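# Cardigan season, and the great fold-versus-hang question

November again, and the big jumper swap has taken over our bedroom. I do it later every year. The summer things should have gone up into the loft weeks ago, and instead I've been wearing a linen shirt under a fleece and telling everyone I'm fine.

The trouble is that our winter woollies live in two vacuum bags at the very back of the loft, behind the camp beds, and somebody has to crawl. Somebody did crawl (me), and came back down with cobwebs in her fringe and both bags. One had lost its seal at some point since spring and puffed up to the size of a small sofa. It went through the hatch eventually. I won't describe the noises.

Everything in them smelled of loft. No moths though! I'd tucked cedar blocks in all the corners and I'm giving them full credit, whether they earned it or not.

My system, if you can call it that, is to tip the lot onto the bed and do one piece at a time: look it over for holes, bobbles and stains, do up the buttons, fold it, put it on a pile. The piles are wear, wash, mend and "have a word with yourself". That last one is for things I keep out of guilt. There's a mustard polo neck in there that has made the trip up and down that ladder for years without once leaving the house.

I used to hang all my knitwear, until Lorraine Hartley saw my wardrobe and went quite pale. Lorraine ran the knitting stall at Steltbridge market when I first moved here and she has Views. Hangers give a cardigan shoulders like a rugby player, she said, and the weight drags the hem down until it's a dress. She wasn't wrong. I had a grey one with two little peaks on top that no amount of steaming would shift. So now it all gets folded, and the shelf that used to hold handbags holds jumpers, and the handbags are on the floor. You can't win everything.

Her method for cardigans goes like this:

- Do up every button first, even the awkward bottom one.
- Lay it front side up and smooth the body out from the middle, with your hands flat.
- Turn it over, fold the sides in and lay each sleeve straight down the back.
- Bring the hem up to the neck, in half for a deep shelf or in thirds for a drawer.

I always get muddled at the sleeves. One goes down like a lamb and the other one sticks out sideways with a great puff of air in it, and by the time I've sorted that the first one has wandered off. Chunky ribbed cuffs are the worst, they just won't lie where you put them. I've started folding the sleeves in at the elbow when they're too long for the body, which Lorraine would probably call cheating.

The one I was most pleased to see again was the navy one with the yellow stripes down the front. It's got a proper old-school feel to it, with a badge on the chest, and it goes with everything I own, including pyjamas. I'd forgotten all about it! It got spread out on the rose sheets and given its own moment before I did any folding at all.

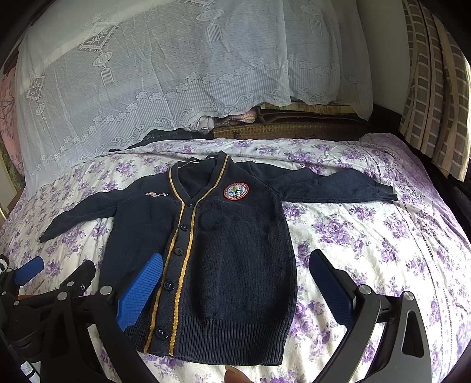
*The navy cardi, buttoned up and waiting its turn. Sleeves doing as they please.*

It went on the wear pile, obviously. The mend pile is bigger than I'd like — mostly elbows, and one green jumper where the cuff has started to unravel and I've been making it worse by fiddling. I've got darning wool in nearly the right green. Nearly will do, it's a cuff.

The wash pile I'm doing by hand in the bath, a couple at a time, and drying flat on towels in the spare room, so if you were planning to come and stay, give me a bit of notice. The mustard polo neck is in a bag by the front door for the charity shop. I've walked past it four times and haven't taken it back out yet.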